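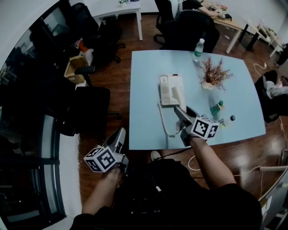
Two grippers, one desk phone, and the cable that rule four is about.

Our rules for hand-held gripper work used to fit on a sticky note. The note said "be careful." Then Arne Reuter came over from Brodeck, read it, and asked me careful of what. I had no answer, so now we have a document. It's on version 3.

The first rule is that the markers stay visible. Those black and white patterns on the cubes are how we know where the gripper is, and a sleeve or a thumb over one of them ruins a take just as thoroughly as dropping the thing. I put this rule first because I am the one who breaks it.

Rule two: start every take with both grippers clear of the table. Kálmán Orbán wanted a full three seconds of holding still. I argued for one. We settled on two, and each of us believes he lost.

Rule three says you don't tidy up between takes. I fought this one hardest, being a person who straightens other people's pens. But if every bottle is standing at attention, you end up with 1,000 takes of a table no human has ever worked at.

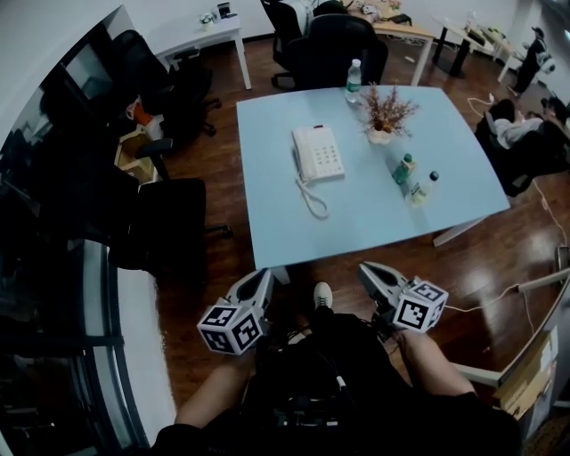

Rule four covers cables, and it takes up half the page. Route them behind you if you can. If you can't, look down before you roll your chair. Arne's draft had a diagram with arrows, which I cut, and which has since crept back in as an appendix.

The rule I'd defend in court is the dull one: stop after 40 minutes. My wrists go first, then my judgment, and I don't notice the second one going. At Okberg they went 83 takes without a break, and the last dozen look like a man trying to swat a fly in his sleep.

Version 4 is due in November. Kálmán has asked for a section on chairs.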